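Keeping Old Papers at Home: Tips for the Family Historian With One Cupboard

Trellislow Local History Pages – Household Hints
Posted 4/20/20

Sooner or later every family picks one person to be given the papers. You will know it is you when a cousin turns up with a carrier bag, says "I thought you'd want these", and drives off before you can open it. Mine held a bundle of rent receipts, two wills, a school report on a great-uncle who "could try", and half a biscuit. What follows is what I have learned about looking after such things in an ordinary house with an ordinary amount of damp.

Where to keep them

Go round the house with your hand flat against the walls. Any wall that feels colder than its neighbours is an outside wall, and paper should not lean on it. The loft is out: it bakes in summer and freezes in winter, and mice regard a marriage settlement as bedding. The cellar is out for reasons you can smell. The best place in most houses is the bottom of a wardrobe in a bedroom somebody sleeps in, a hand's breadth off the floor. If you live near the Jilleck, as I do, make that the upstairs bedroom.

Keep papers away from the kitchen altogether. I once left a tithe map copy on top of the fridge for a fortnight and it still smells of kippers.

Taking things off

Old pins come out first. Rusty ones tend to break if you pull, so slide a strip of stiff plastic (cut from the lid of a margarine tub, washed) under each side of a paper clip and ease the clip off over that. Staples should be opened at the back with a blunt table knife and lifted out from the front. Never use a staple remover, which was designed by somebody who hated paper.

Rubber bands go in the bin. If one has melted itself on, leave it, put the whole thing in a folder and show it to the county record office.

Sticky tape is the great villain. Every family had someone who was handy with it, and in ours it was several people. Don't pick at it, don't warm it with a hairdryer, and don't on any account add more. A torn page in a clear polyester sleeve is perfectly happy being in two halves.

Cleaning

You need a soft make-up brush, a clean table and some patience. Brush from the middle of the sheet outwards, away from yourself, and stop if anything lifts. Leave bread alone. I know your grandmother cleaned wallpaper with bread. She was cleaning wallpaper, and the crumbs she left behind fed a generation of silverfish.

Wash and dry your hands instead of wearing cotton gloves. The gloves look splendid on television, but you can't feel the edge of a page through them and you will tear it. Save them for photographs and glass negatives, and even then use the thin nitrile sort.

If something smells of mould, take it outdoors on a dry, still day before you open it, and wear a mask. If it is furry, close it again and ring somebody who does this for a living.

Flattening

A deed that has been folded since the old Queen's day will not thank you for an iron. Unfold it as far as it wants to go, put it between two sheets of clean blotting paper, lay a board on top and then some books. Leave it 5 days. Nélida Zapata, who taught the evening class I went to in Grurkow, made us put everything back for a second go whether it needed it or not, and I'm sorry to say she was right about mine. Parchment is skin and has opinions of its own. Keep it away from steam, and if it insists on curling, let it curl and find it a bigger box.

Labelling

Soft pencil, 2B, on the back, near the bottom corner, written with the sheet lying on something hard. No ballpoint, and no little yellow sticky notes, which leave their glue behind long after they've dropped off and told you nothing.

Write down who gave you the thing and when. You think you'll remember. I have a fine photograph of a wedding party outside the old corn store, and on the back, in my own handwriting, it says "the other lot".

Put surnames on everything. "Auntie and the twins at Moon Farm" was no doubt crystal clear in the year it was written.

Making a list

A school exercise book will do. Give each item a number, say in a line what it is, and say which box it lives in. Resist the urge to sort by subject before you've made the list. Papers that were found together usually belonged together, and a laundry bill may be the only thing that tells you which summer the letters beside it were written. Valter Brandão dated an entire bundle about the Trellislow tollhouse from a receipt for coal, and has been slightly unbearable since.

Copy anything you handle often and then handle the copy. Daylight by a north window is kinder than a flash and gives a better picture of faded ink. Turn the page a little to the light and pencil marks sometimes show up that you had missed entirely.

Boxes

Shoeboxes are what everybody uses and they're not good. The card is acid and goes brown, then passes the brown on to the contents. Archival boxes cost more than seems reasonable for a box, so buy 2 and use them for the worst-off items first. Put the rest in acid-free folders in whatever clean, lidded container you have.

Wood looks the part, and families love a wooden chest, but raw wood gives off fumes that paper dislikes, oak especially. If the chest comes with the papers and feelings would be hurt, keep it, line it, and put the papers inside in their own wrappers. Open the lid now and then and sniff.

Fill each box so that things stand up without being squeezed. A half-empty one lets everything slump, so pack out the gap with crumpled acid-free tissue. Heaviest volumes go flat at the bottom, and nothing goes on top of the lid, including the cat. 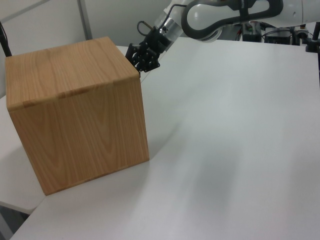

Check the lot each November, when the heating has been on long enough to matter. Look for droppings, fresh dust along the folds and anything with more legs than it had last year. Then put it all back in the order you found it, and hide the carrier bags before your cousin sees you have room.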